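Alton Designer Toy Club
Minutes of the regular meeting, 20 August 2026
Sayce Hall, back room

Chair: Deolinda Magalhães
Minutes: Younes Shehata

The meeting opened at 7:05 p.m. The January minutes had still not been corrected for the spelling of Cedska. Younes will fix them and repost. The July minutes were approved with no changes.

Money
The club account stands at $754. The hall has been paid through the end of the year. Three members still owe dues and will get an email.

Group casting run
The Fudetti figure is ready to go into production. Deolinda brought the second master, with the ears thickened and the seam moved to the back of the legs. Members agreed it will demold more easily than the first one. The first silicone mold tore at the left ankle and will be kept for test pours only.

There was a long discussion of magnets against pegs for the neck joint. Pegs are cheaper, but the holes widen after a few months of handling. Magnets need a jig so that the poles face the same way in every head. The vote was 11 for pegs and three for magnets. Anyone who wants a magnet version can buy the parts and fit them at home.

Run size was left at one figure per paid member plus a few spares. Colors are bone, mint, and clear. Glow powder was put off because it settled to the bottom in both test pours.

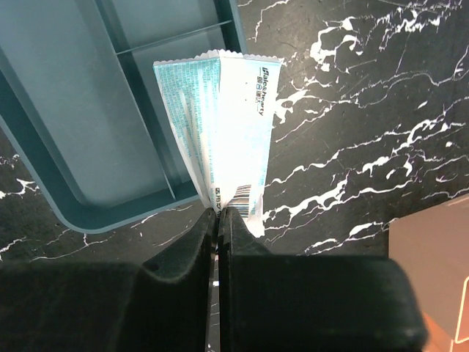 PACKAGING AND HEADER CARDS

Younes showed two layouts for the header card. The meeting chose the one with the larger logo. The card will fold over a plain bag with two staples. Blind bags were raised again and turned down, as most buyers at the last sale asked to see the color first.

Cedska quoted $323 for printing cards and stickers together. Deolinda will ask for a price on cards alone before we order.

Winter sale
The club has one long table and half of the wall behind it. Set-up starts at 8 a.m. Members selling their own work need to send a list with prices to Younes. Painted one-offs go at the left end, and the club figure goes in the middle.

Other business
The pressure pot lid needs a new gasket. Please do not use the pot until it has been replaced.
Respirator cartridges are to be stored in the sealed tub, not on the shelf.
The sculpting night will move to the front room if the heating there is working.

Meeting closed at 8:50 p.m.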